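Hand grippers for hire from Skundex

Those of you who came along in June will remember how many questions there were about the Skundex hand-held grippers, and I promised I'd find out properly what's on offer and write it up for the newsletter. So, with my apologies for the wait, I have.

Skundex will hire you a pair of grippers for 30 days at a flat $413, or you can buy the pair outright for $678. Both come with the Tirano software, which sorts your recordings and gets them ready for training an arm. Miklós Balogh has been using a pair at home for the household tasks in our Vörös project, and he was kind enough to let me pester him at length over several cups of tea.

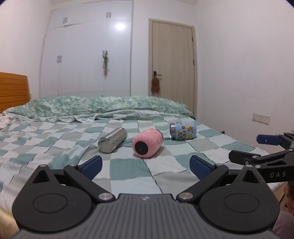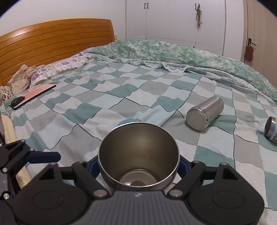 Bottles and cups on the checked bedspread

Miklós is very fond of them on the whole. He likes the padded fingers, and he says you get the hang of the squeeze within an afternoon, although his wrists did grumble a bit at first (mine would too!). His favourite colour of finger pad is blue, for what that's worth — he was quite firm about it. He's less taken with the manual, which leaves calibration until page 9, well after you'd want it, and he'd have liked a proper carry case at that price.

If you only want to try a handful of tasks, I'd hire first and see how you go. The Mutirholm branch has pairs ready to pick up, and they'll post to members further out, though you pay the return postage yourself. Bookings at the members' rate close on 2019-09-01, so do get your name in before then, and please mention the newsletter when you ring.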